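About Skurel

Skurel installs and maintains two-arm sorting cells for recycling programs. Our shop in Trirnton opened in October with 2 cells, and each is serviced after every 200 hours of operation.

Service begins at the rail. Base plates are tightened, cables are checked for wear, and both grippers are tested on plastic bottles with the lined bin in position.

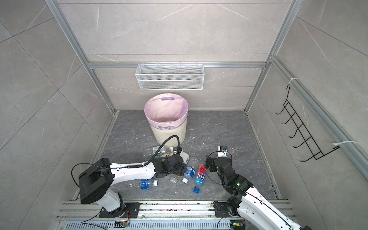 Our clients at Civholm remarked that the cable check had mattered most to them, and asked that it be done before the grippers are tested. We have kept that order in all our service agreements.

Replacement parts are supplied by Pisharody.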